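Mansilla ticket 311: left gripper dropping out during table tidying
28/06/2024, Aldana Navarrete

Right, so I've been collecting clearing-up examples for the Fandudlow set all morning and the left gripper keeps going missing from the recordings. I squeeze, the fingers close fine, but the log says they're still open! Out of 60 takes, 12 came out like that, and they're no use to the model if it thinks the glove picked itself up.

First thing I tried was a restart of the recorder. Fixed it for two takes, then back again. Next I swapped the cables over, and the fault stayed with the left hand, so it isn't the cable (I was so sure it was the cable).

Fidel Rivadeneira rang back and said to redo the finger zero with the jaws fully shut and nothing between them. I'd been doing it with them a bit open, oops. Did that, ran Kandon's check script, and the width reading moved properly for the first time today.

One more question before you close this: do soft things need their own threshold? With rubber gloves and bits of cloth the fingers never quite meet, and I'd like those grabs marked as closed too. Fidel thinks 50 on the Zokudley slider, I'm still on the default. I'll carry on with the gloves and tissues until I hear from you.

Last updated by Aldana Navarrete, status: waiting for reply
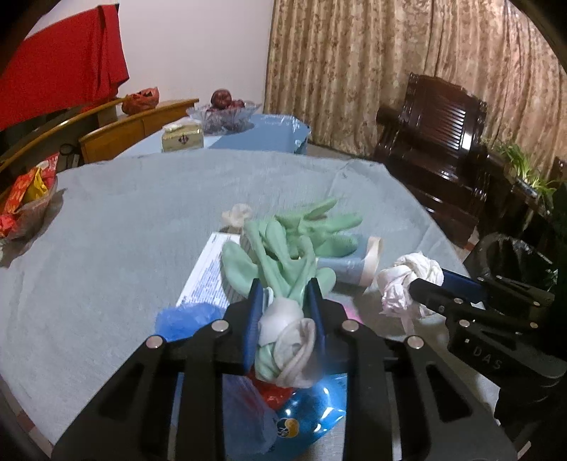
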